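Inicio > Blog > Música > Conciertos y discos

Archivado en: pop nórdico, primeros discos, escuchas largas

Un mes con el disco de Kuner

El disco de Kuner salió en junio y yo lo compré el mismo día, en la tienda pequeña que está cerca de la estación. No soy una persona que compra los discos el primer día. Normalmente espero, leo dos o tres críticas, escucho una canción en la radio y después decido. Con Kuner no pude esperar, porque los había visto en directo en el invierno, como teloneros de otro grupo, y desde aquella noche tenía una melodía en la cabeza que no sabía cómo se llamaba.

Ahora sé que se llama «Rirkenitz» y que es la cuarta canción. En el concierto la tocaron más rápida y con mucha batería. En el disco empieza solo con la voz y un teclado muy suave, y la batería entra tan tarde que la primera vez pensé que no iba a entrar. Al principio me pareció una decisión equivocada. Después de un mes ya no estoy seguro. Creo que la versión del concierto es mejor para bailar y la versión del disco es mejor para el autobús, y yo paso más tiempo en el autobús.

El grupo son dos hermanas y un chico que toca casi todo lo demás. Cantan en inglés, pero hay una canción, «La casa de enfrente», que está en español, porque la hermana mayor estudió un año en Valencia. Me hizo mucha ilusión encontrarla. Su acento se parece bastante al mío, con las erres demasiado cuidadosas, y quizás por eso la he escuchado más que las otras. La letra es sencilla: una persona mira una ventana y espera que se encienda la luz. Hay un verbo en subjuntivo que yo habría puesto en indicativo, así que lo busqué en la gramática, y ella tenía razón.
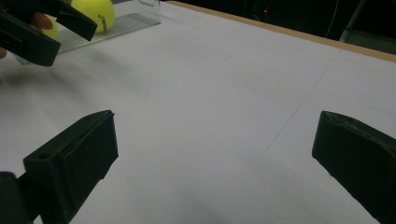

Lenni Koivisto
Autor del blog y oyente de discos enteros

Sobre la producción se ha escrito mucho en los foros. La hizo Chidiac, que antes trabajaba con grupos de baile, y hay gente que dice que el sonido es demasiado limpio. Entiendo la crítica en las dos primeras canciones, donde las voces tienen tantas capas que cuesta saber cuál de las hermanas canta. A partir de la tercera el sonido respira mejor. En «Jorncombe», la más larga, se oye incluso cómo alguien toma aire antes del estribillo. Me gusta que lo hayan dejado.

Son 9 canciones. La séptima me la salto casi siempre, lo confieso. Tiene un silbido que se repite y que a mi hija le encanta, y lo silba en la cocina hasta que le pido que pare. También me sobra un poco el final, una pieza instrumental que parece pensada para los títulos de una película.

El vinilo es una edición numerada y el mío lleva el número 3238. Mi amigo del trabajo dice que un número tan alto no tiene ningún valor. A mí me da igual, no lo quiero vender. Lo que sí me molesta es que las letras vienen impresas en gris claro sobre papel blanco, y con la lámpara del salón no consigo leerlas. He tenido que copiarlas a mano en un cuaderno, con algunos huecos donde no entiendo bien lo que cantan.

En otoño vuelven de gira, esta vez como grupo principal. La sala tiene sitio para 1000 personas y el año pasado no la habrían llenado, pero las entradas de pie ya se terminaron y solo quedan las de arriba, al fondo. He comprado dos. Espero que toquen «Rirkenitz» rápida, y si la tocan lenta, por lo menos voy a estar sentado.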